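From the Radham workroom
September 17, 2020

When Georges Nimri asked me to spend my afternoons teaching a pair of robot arms to fold laundry, I said yes before I knew what I was agreeing to, and I have been enjoying it ever since. At Radham we do it all by remote control. I sit with a pair of small hand levers, the arms copy whatever my hands do, and the computer saves the whole run as one lesson.
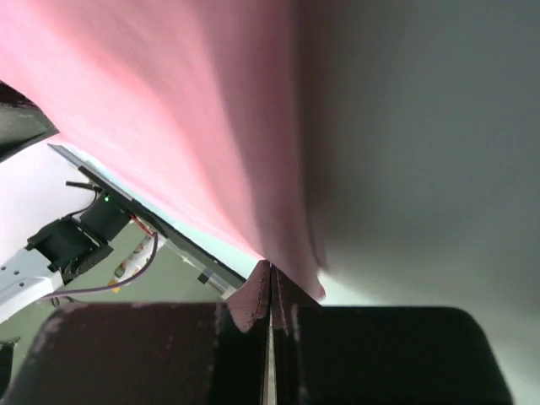

My first week was humbling, I must say. I have folded clothes all my life and never once thought about where my fingers go, and then there I was with two hard pointed tips to work with – the very ends of them pinching a corner of pink cloth, just barely – and no feeling in them at all. You learn to use your eyes. Georges, who came to us from the Pilbridge shop, taught me to stop for a breath after every grip.
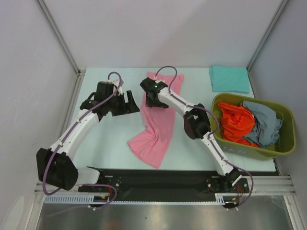
We call a set of lessons a run, and a run is 300 folds, which sounds like a great many until you get into the swing of it (I put the radio on). Every lesson has to begin a little differently, so that the robot doesn't come to expect a tidy start. A long crumpled heap stretching back to the far edge of the table is just the sort of beginning Georges likes, with the one arm reaching over for the upper end. I used to set things out too neatly, and he would come by and mess them up for me!
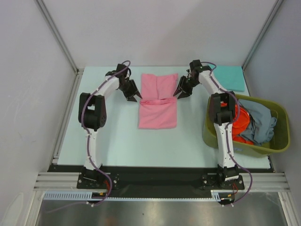
Does a fold that goes wrong have to be thrown out? Most of the time we keep it, as long as the person at the levers puts it right before the end, and those lessons teach the robot how to recover. If I lose the cloth altogether, I mark the lesson and start over.

I have also gotten slower, and on purpose. In July I was proud of my speed, and then we looked at the lessons from Eltau, where they go along at a gentle pace, and their arms were folding much more smoothly than ours. 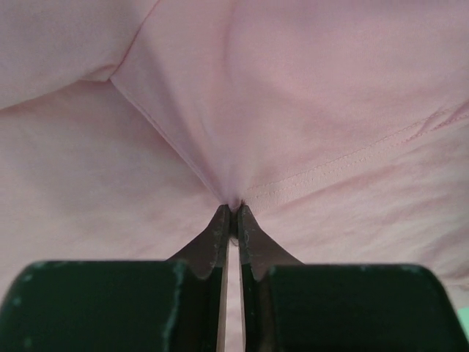

So now I take my time, with around 5 minutes of rest between sets, and my shoulders thank me for it. Our friends in Abu Hammour start their own run soon, and two of them will be coming to sit with us and try the levers first. If you would like to have a turn yourself, stop by the workroom in the afternoon and ask for Georges or for me.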